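Why I've Started Sewing My Own Travel Bags (and What I'd Do Differently)

So it's November, the time of year when I get itchy to make things and then make far too many of them, and this year it's bags. Little ones, big ones, ones for cables, ones for socks. My sister has already asked me to please stop mailing them to her.

It started with a trip in the spring. I had one of those nylon organizer sets, six pieces nested inside each other, and by the second night the biggest one had split along the side seam. The thread just gave up! I held it together with a binder clip from the hotel front desk for the rest of the week, and my shampoo traveled home in a bread bag. When I got back I turned the thing inside out to see how it was built, and there was hardly any seam allowance in there, maybe the width of a shoelace tip. I could do better than that, I thought, having not sewn anything since a pair of pajama pants in high school.

Reader, I could not do better than that. Not at first.

My first machine was a secondhand Triltix that I got from Darren Oakley down the street, who was clearing out his garage and wanted it gone. It weighs as much as a car battery and it only does straight stitch and a zigzag that leans a little to the left. I love it. Darren threw in a cookie tin of bobbins, half of which fit, and a manual for a completely different machine. I spent the first evening threading it wrong in every way it can be threaded wrong, and the second evening sewing a lot of straight lines on an old pillowcase. If you're new to this, do the pillowcase thing. It's boring and your hands need it.

Then I took a class. There's a fabric shop called Drundumero in the next town over, and they do a beginner bag class in the back room, 8 people at a time, with tea. The teacher was Birutė Stankevičius, and she is the reason I can put a zipper in at all. She made us unpick our first zippers no matter how they looked. All of us! I was quietly proud of mine and I had to rip it out with everybody else. She also told us to press every seam, even the ones that will be hidden, and I rolled my eyes at that and then went home and skipped it and my bag looked like a baked potato.

OK, so fabric. I went through a phase of buying whatever was pretty, and I have a drawer full of the results. Quilting cotton is easy to sew and comes in every print on earth, but on its own it's floppy, and you need interfacing or a second layer if you want the bag to stand up. Canvas is better for anything that carries weight. I buy mine from the remnant bin when I can. I had a moment of madness over the summer with an online seller called Mesix and ordered what I thought was a modest amount of olive canvas, and a roll the size of a toddler showed up. I'm still working through it. If you get a bag from me this Christmas, you can guess the color.

Thread matters more than I expected. I used up an old spool from my grandmother's sewing box on the first three bags and it snapped every few inches, and I blamed the poor Triltix for it. All-purpose polyester fixed that. I bought the 1000 yard spool in a sort of beige-gray and I use it for everything you can't see, and plenty of things you can.

Needles too. Change them! I went months on one needle because it wasn't broken, and then I swapped it and the popping noise I'd gotten used to went away. I felt a bit silly.

Linings took me the longest. There's a step where the whole bag is inside out with a gap left in the bottom of the lining, and you pull everything through the gap like you're delivering a calf, and if you forgot to leave the zipper open first you are in trouble. I've forgotten four times. The last time I managed to work the pull open through the fabric with my thumbs while watching a whole episode of a baking show, and I consider that one of my finer achievements.

Sizes are where I've gotten a little obsessive. I keep a notebook with the cut measurements and what ended up fitting in the finished bag, because there's always a gap between the two. My first charger pouch held the charger and not the cord. My first toiletry bag fit everything as long as I didn't want to close it. These days I lay out the stuff I want to carry, wrap a tape measure around the pile, and add an inch and a half all the way around before I even think about seam allowance. Boxed corners eat more fabric than you think they will, so cut a practice one out of a grocery sack.
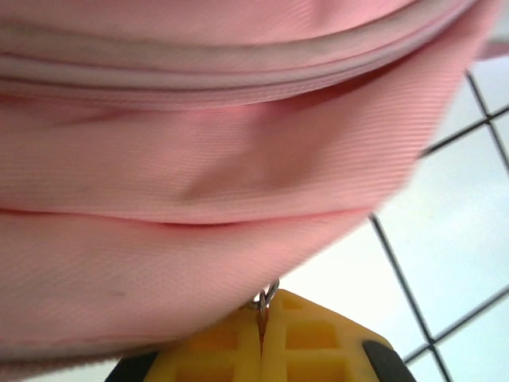 Zippers still scare me a bit, and I've had to make peace with that. I was taught on a flat pouch, where the zipper lies in a nice straight line and behaves itself, and I stayed with flat pouches for a long time. Curves are another animal. Look at the way the zipper goes over the top of that pink fabric, in a soft arc with a seam along either side, and the band a shade paler than the rest of it. I like that paler strip so much that I've been hunting for zipper tape one step lighter than my fabric ever since, and it's weirdly hard to find in olive. For a curve I now baste by hand first, with big ugly stitches in a color I'll be able to see, and I clip little notches into the seam allowance so it can spread. It takes an extra half hour and I grumble the entire time.

Birutė says pins are fine for this and basting is for people who don't trust themselves. She's got my number.

A few people have asked if I save any money doing this, and the answer is no. I added it up once, the machine service and the class and the good scissors and that ridiculous roll of canvas, and then I closed the notebook. You could buy a very nice set of luggage pouches for what I've spent. But the side seams on mine are stitched twice, and I took three of them to my cousin's wedding and back in an overstuffed suitcase and they all came home in one piece.

Next up is a roll-up thing for knitting needles, for my aunt at Pilkington, who has been hinting since August. No zipper on that one, just ties. I've already cut the pockets too narrow, so tonight I'm cutting them again.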